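Moving a Windows Installation to a Larger Hard Drive

Last updated 12 April 2018

These steps copy a working Windows installation from a small drive to a larger one in a desktop PC with at least two SATA ports. The same procedure applies if the new drive is an SSD, provided its capacity is greater than the space in use on the old drive.

Before you start

Back up any files you can't replace to a third drive. Cloning writes to every partition on the target, and choosing the wrong target erases it.

Check the old drive for errors. Open a command prompt as administrator and run:

chkdsk C: /f

Windows will ask to schedule the check for the next restart. Type Y, press Enter and restart. If the check reports bad sectors, stop and copy your files off first. A clone of a failing drive often quits partway through.

If BitLocker is on, turn it off and wait for decryption to finish. Suspending it is not enough for most cloning programs.

Step 1. Free up space

Run Disk Cleanup and select Clean up system files. Turn off hibernation with:

powercfg /h off

On the test machine, a 500 GB drive, the cleanup removed 1,479 files from the temporary folders.

Step 2. Connect the new drive

Shut down, unplug the power cord and hold the power button for five seconds. Touch bare metal on the case before handling the drive. Connect a SATA data cable to a free port on the board and a SATA power plug from the supply. Both connectors are keyed and go in one way only.

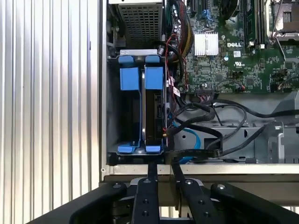 Can the new drive stay connected by USB for the copy?
A USB-to-SATA adapter works for cloning, though it is slower than a direct connection. Move the drive to an internal SATA port before booting from it.

Step 3. Clone

Start the cloning program and select the old drive as source. Identify the target by model number and capacity, since drive letters may change. Choose the option to copy all partitions, including the small system and recovery partitions. Start the copy and leave the PC alone until it finishes.

Step 4. Boot from the new drive

Shut down, disconnect the old drive and start the PC. If it doesn't boot, enter the BIOS setup and move the new drive to the top of the boot order. Leave the UEFI or Legacy setting as it was.

Step 5. Extend the partition

Open Disk Management, right-click C: and select Extend Volume. The option is grayed out if a recovery partition sits between C: and the unallocated space. Keep the old drive unchanged until the new one has been in use for a few weeks.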